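La lettre des ateliers et des inventeurs – janvier
Par la rédaction de la lettre
Temps de lecture : 3 minutes

Déposer, publier, ou attendre un peu ?

Bonjour à toutes et à tous, et merci pour vos messages du mois dernier, que nous avons lus jusqu'au dernier même si les réponses arrivent au compte-gouttes (il y en avait 53, un record pour notre petite lettre !). Une question revenait souvent, posée de mille façons : à quel moment faut-il parler de son idée à quelqu'un d'autre ?

Nous l'avons transmise à l'équipe de Plirnik, le bureau de conseil qui tient chez nous la permanence du matin, à 9 heures, et qui reçoit aussi bien des bricoleurs du dimanche que des entreprises déjà bien installées. Leur première réaction a été de nous demander si nous avions beaucoup de place, parce que le sujet est vaste. Nous en avons un peu, alors allons-y tranquillement.

Le point de départ, en Europe, c'est la nouveauté. Une invention montrée sur un salon, racontée dans une vidéo ou glissée dans une brochure avant le dépôt d'une demande de brevet peut perdre toute chance d'être protégée, et cela vaut aussi quand c'est l'inventeur lui-même qui a parlé. Les anciens de la coopérative Torkier s'en souviennent très bien : leur système d'attache rapide avait été présenté lors d'une journée portes ouvertes, avec café et démonstration, deux semaines avant le rendez-vous prévu pour le dépôt. Ils le fabriquent toujours, ils en vendent même assez bien, mais sans brevet. 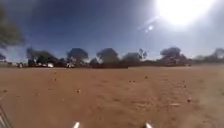 Faut-il pour autant se taire et garder ses carnets sous clé ? Plirnik conseille plutôt de commencer par un accord de confidentialité, un document de 2 pages suffit souvent, que l'on fait signer avant la première réunion avec un fabricant ou un futur associé. C'est un peu gênant la première fois – on a l'impression de se méfier de gens charmants – et puis on s'y fait. Gardez aussi la trace de vos essais, avec les croquis ratés et les versions abandonnées.

Vient ensuite la recherche d'antériorités, que beaucoup repoussent par peur de découvrir que quelqu'un est passé avant eux. Chez Clillano, où l'on travaille sur des joints démontables, elle a occupé presque tout l'automne. L'équipe y a trouvé près de 20 documents voisins du sien, et elle a fini par réécrire son projet autour d'un détail qu'elle jugeait secondaire. Le dossier y a gagné, paraît-il, et l'ambiance de l'atelier aussi.

Quant au projet Ayaaba, dont nous vous parlions à la rentrée, il a choisi une autre voie et publiera ses plans librement au printemps. Plusieurs d'entre vous nous ont écrit pour s'en étonner. C'est un choix réfléchi, qui empêche en principe un tiers de faire breveter ensuite la même chose, et nous y reviendrons plus longuement.

La prochaine séance collective comptera 25 places. Apportez vos questions, vos brouillons si vous le souhaitez, et prévenez-nous par retour de courriel.

Commentaires

mirabelle_b
Merci pour l'article. Est-ce que l'accord de confidentialité sert encore à quelque chose si on a déjà parlé du projet à table, en famille ?

Atelier du Fond
Nous sommes passés par la permanence avant les fêtes, accueil très gentil. Prévoyez large, on y reste plus longtemps que prévu.

jplr
Bien content qu'on parle d'Ayaaba. J'attends les plans avec impatience !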